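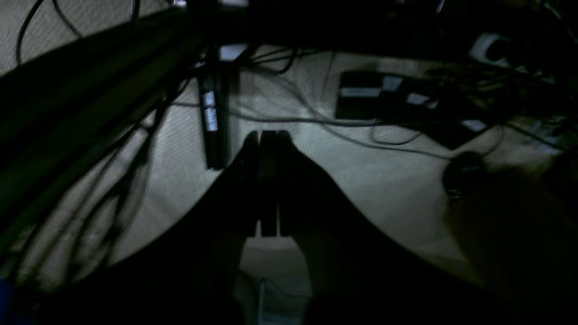

Most of the talk about household robots is about folding shirts and loading dishwashers. I think tidying a floor is the better test, and I don't think machines pass it yet. A shirt can be spread out on a table first. Black cables looped across a beige carpet, with a power strip lying among them, give two gripper fingers very little to work with. A person pulls gently on one cord and feels which of the others moves. A machine has to guess from what it sees, in poor light, with its own hand blocking much of the view.

Renata Rivadeneira, who ran the floor trials at Holub in May, told me her team logged 200 attempts at picking up a single cord from a pile. The arm came up with one cord and nothing else 83 times. I'd call that good progress - and I still wouldn't let it near my desk while my computer was on.

Marcelino Fagundes at Relex disagrees with me. He says shops should stop waiting for a machine that does everything and give it the 12 jobs it can do now. For a shop floor he may be right, as the parts arrive in trays and the cables run in channels. My house has no channels. Until a robot can sort out what is under a desk, I will keep doing it on my knees.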